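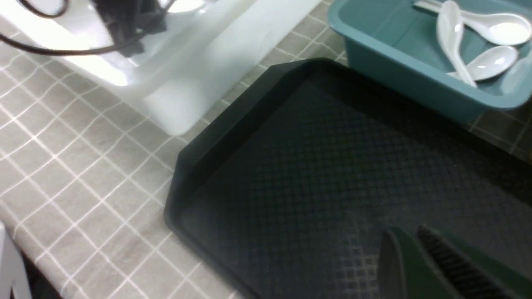
Last changed: October, 16:44

List: Winetero tableware and linens
Subject: Re: Getting wax out of a tablecloth

On the Winetero list, a member in Wusara wrote:

> I have candle wax on a cotton cloth, three spots, one of them
> the size of a coin. I scraped off what I could with a butter
> knife. Now there is a greasy ring around each spot. The label
> says wash at 90 but I have never gone that hot with it. Should
> I just put it in and hope? Also the candles were red, and there
> is a pink tint in the largest ring.

Don't put it in yet. A hot wash can move the wax out of the spots and into the rest of the cloth, and some of it ends up in the machine.

What I do with cotton:

Put the cloth in the freezer for an hour, in a bag. Scrape again while it is stiff. A spoon is better than a knife for this, as you are less likely to catch a thread.

Lay it between two layers of plain brown paper or paper towel, nothing with print on it. Iron on medium with no steam. Move the paper every few seconds so that there is always a clean part over the spot. Stop when no more grease comes through. On a coin-sized spot that takes me five or six changes of paper.

The greasy ring should be much fainter by then. Rub in a little dish soap, leave it 15 minutes, rinse from the back.

The pink is a separate problem. It is dye from the candle and heat can set it, so if the color matters more to you than the grease, dab it first with rubbing alcohol on a white rag. Try a corner of the hem before you do. I have had good results with red and poor results with dark blue.

After that, wash at 40 and look at it in daylight before it goes near a dryer. If the ring is still there, repeat the soap. I only go up to 90 with plain white cotton, and only when the stain is already gone.

If yours has a printed pattern I would stay at 40 whatever the label says. I had an Imai cloth with a printed border and the border went dull after two hot washes.

On the other question from last month, about the Plaritar cloths: mine was 70 inches across when new and is 68 now. All of the shrinkage came in the first wash. Allow for that if you are buying for a round table with a set drop.

Does anyone have a method for wax on linen with a drawn-thread hem? I don't want to iron over the openwork.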